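Narau open day at Utotstead – folding cell notes

Forum index > Manipulation > Site visits and demos

gantry_left
Posted 2024-10-17
I went to the Narau open day and spent most of it at the garment folding station. Posting my notes while I still have them. 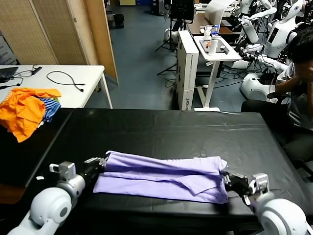
The cell runs two arms from one controller. The policy was trained on 1,640 teleoperated folds, all collected on site. According to the handout, 1,114 of those are shirts and the rest are towels and trousers. Grasp points come from the head camera only. There is no wrist camera in the loop during the fold, which surprised me.

The sequence is flatten, fold lengthwise, regrasp both ends, lift, fold across, place. The regrasp is the slow step. Both grippers have to close before either arm moves, and the controller waits for the slower one. I watched 9 cycles. Two needed an operator reset, both at the flatten step.

pruren_user
Did they say what the grippers close to? We run the Pruren fingers on knit fabric and anything under a certain thickness slips at the lift.

gantry_left
Position control with a current limit. They would not give the limit. The fingers pinch the ends of the band after the lengthwise fold, so there are several layers between them by that point. Slip was not the failure I saw.

mk_torque
Two resets in 9 is not a good number for a prepared demo. Same garments, same table, same lighting, their own operators. I would expect far better before inviting visitors.

halfstep
I disagree. Flattening from a random drop is the hard part of the whole task, and most groups skip it by starting from a garment laid out by hand. If they started from a drop, seven clean cycles is respectable.

mk_torque
Did they start from a drop?

gantry_left
Yes for the shirts. The operator picked one up and let it fall on the table. For the towels it was laid out by hand. I should have put that in the first post.

halfstep
Then the split matters. How many of the 9 were shirts?

gantry_left
Six. Both resets were shirts.

mk_torque
So four out of six on the case that counts. My point stands.

bench_37
A question about the table cover. The one in your picture is black and smooth. Is that for segmentation or for friction? We tried felt and the arms dragged the whole cover toward the edge on every flatten stroke.

gantry_left
I asked. The answer was contrast first. They tried a white top and lost the edges of pale garments. The wrinkles in the cover did not seem to bother the detector. Dark garments were not shown, and the presenter said those are handled with a different cover.

pruren_user
That is a real limit for laundry. A mixed load means changing the cover between items.

bench_37
Or adding depth. Ko had a similar cell at their own demo in October and used depth for the outline and color only for picking the corner. Slower, but it did dark items on a dark table.

halfstep
The Ko cell also took close to twice as long per shirt, from what I remember. I would not call it solved.

gantry_left
Cycle time at Narau was 100 seconds for a shirt by my watch, drop to place, on the one I timed. Towels were quicker but I did not time them.

mk_torque
Is the training data going to be released?

gantry_left
The presenter said part of it, no date given. I left an address with them and will post the link in this thread if one arrives.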